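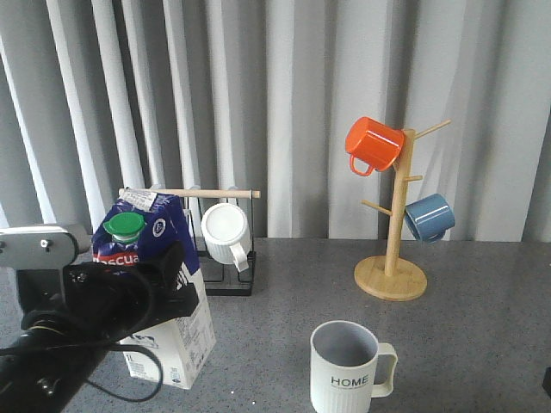
4.2 Storage of basalt fabric before resin infusion

Suppliers of woven basalt fabric tend to give a shelf life for the sizing, the thin coating put on the fibre so that resin will stick to it. The figures differ a good deal between firms and the reasons for them are seldom set out. Narkitz quotes a period in its data sheet without a test method. Kuden gives no period at all, and states only that rolls should be kept dry and out of sunlight. We find it hard to know what a workshop is meant to do with either piece of advice.

The claim most often repeated is that old fabric makes weak laminates. It may do. The evidence offered for it, though, comes largely from rolls that differed in age and in much else besides: weave, batch, tow supplier and sometimes resin. Moodley's notes on the Vevham trials are a fair case. The older roll gave lower interlaminar shear strength, but it had also been slit and rewound, and handling of that kind breaks filaments at the surface. To blame the drop on the sizing alone goes further than the results allow.

For the present work all fabric was cut from one roll of Marras plain weave. Half was sealed in foil with a drying agent on arrival, and half was left on an open shelf in the store room for 184 days. Panels of 10 plies were then infused with the same epoxy, cured on the same plate and cut with the same saw. We did not control the humidity of the store room, only logged it, and the logger stopped for part of November. The open-shelf condition is therefore close to what happens in a small shop, and it is a poor basis for any rule about rates of ageing.

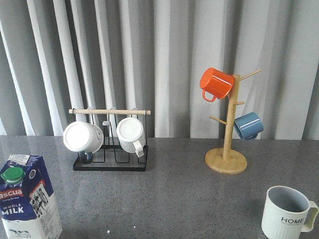 Does drying the fabric before infusion restore the lost strength?

Part of it, in our tests. Panels made from open-shelf fabric that had been dried in an oven overnight fell between the sealed and the undried sets, but the spread within each set was wide enough that we would not put a figure on the recovery.

This result can be read in two ways. The first is that water held on the fibre surface gets in the way of the resin, and that drying removes most of it while the sizing stays sound. The second is that the sizing has changed and drying merely hides the fact for as long as the panel is new. Short beam shear tests on fresh panels cannot tell these apart. Soaking the panels in water for 28 days ought to help, and we did this for a small number of specimens, but several had edge damage from cutting and had to be left out. What remained leans towards the first reading. We would not lean on it heavily.

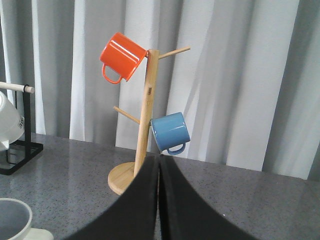

Figure 4. Wooden stand with two enamel mugs on a speckled countertop.

A further doubt concerns the tests themselves. Short beam shear is cheap and quick, and it ranks laminates well enough when the failures are clean. In our panels many were not. Some specimens crushed under the loading nose before any shear crack could be seen, and the peak load was recorded all the same. The single highest load, 3710 N, came from a specimen of this sort and should not be taken as a sign of a good bond. Earlier reports that give only mean values, with no word on how the specimens failed, may well contain the same fault.

Until someone tests a single batch at several ages, with the fibre surface examined at each, the printed shelf lives are best treated as stock control dates. Reshma Moodley has kept back the remainder of the sealed fabric for this purpose. The open-shelf fabric has all been used, so any later comparison will need a new roll and a new baseline.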